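Two Hands, One Table: Building a Gripper Pair in a Shared Workshop

Kalmont, 7 June 2026

The Findbridge workshop in Kalmont rents floor space by the bay, and most bays hold what one would expect: a lathe under a sheet, a half-finished canoe, racks of filament. Bay 4 holds a table. The project that occupies it, called Galtideo, is an attempt to record everyday two-handed work with tools that a member can make at home and repair the same evening.

The hardware is a matched pair of hand-held grippers. Each has a trigger, a jaw, a camera looking down past the fingers and a triangular plate on top for tracking. The operator wears no glove and drives no arm. The jaw opens and closes under the operator's own grip, and the log stores the jaw width, the position of the plate and the camera image against a common clock. A robot arm fitted with the same fingers can then be trained on the log.

The first build dates from last October and was abandoned within weeks. Its jaw ran on a single printed rack, and the rack flexed. With a light object between the fingers the error was small enough to ignore. With a pan held by the handle, the load came in sideways, the carriage twisted, and the reported width drifted while the real width stayed put. The second build moved the fingers onto 2 steel rods per gripper and took the width reading from the carriage itself, downstream of the trigger linkage. Drift under side load is now smaller than the noise in the sensor.

Kitchen objects were chosen as the test set for practical reasons. They are cheap, they are hard to damage, and they punish a poor grip. A pan handle wants to roll. A table knife lies nearly flush with the surface and offers the fingers very little edge. Slotted and wire racks are worse, as a finger that enters at a slight angle will drag the whole rack with it. 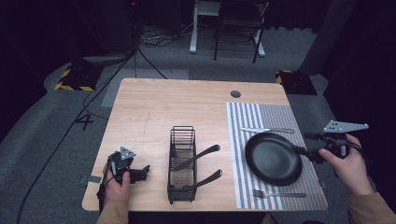 Cabling took longer to settle than the mechanics. Power and data share one sheathed cable per gripper, and the sheath has to be soft enough that the wrist does not feel it. The builders tried a coiled type first and rejected it on account of the constant pull toward the anchor point. The current cable is straight and limp, with a strain relief clamped inside the body. It is also the part that fails most often, usually at the connector, and a spare is kept made up in the drawer.

The tracking plates went through a similar correction. Early ones were thin and rang slightly when the jaw snapped shut, which showed up in the position log as a burst of jitter lasting a few samples. Thicker stock removed it. The plates are bolted through a drilled pattern, so that a plate can be moved forward or back to suit a different tracker, then calibrated again. Calibration is a short routine – the gripper is turned slowly through each axis – and is repeated whenever a bolt has been touched.

Fingers are treated as consumables. The drawings, released through the Troncoso parts library, specify a plain block with a broad flat face and mounting holes along the top. Shaped fingers with notches and hooks were tested and gave better results on single objects, at the cost of worse results on everything else. Flat faces are also simple to model when the time comes to fit them to an arm.
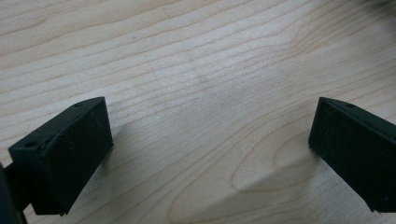
Finger blocks in the open position, seen from the gripper's own camera. Small holes are set into the top surfaces.

Printing is done face down, so that the contact surface takes the texture of the bed. Corners wear first. The builders file a worn corner once and replace the block after that, as a rounded corner changes how the finger gets under thin stock.

Software remains the weaker half. The recorder is stable, but sorting good takes from bad is still done by hand, and the target of 2,000 usable takes will mean many evenings of review. A take is rejected when tracking drops out or the two clocks disagree. A fumbled pickup is kept if the operator recovers, on the grounds that an arm will fumble too and will need to have seen a recovery.

Drawings and the parts list for the second build are available to Findbridge members. The recorder will follow when its installer runs on a clean machine without manual edits.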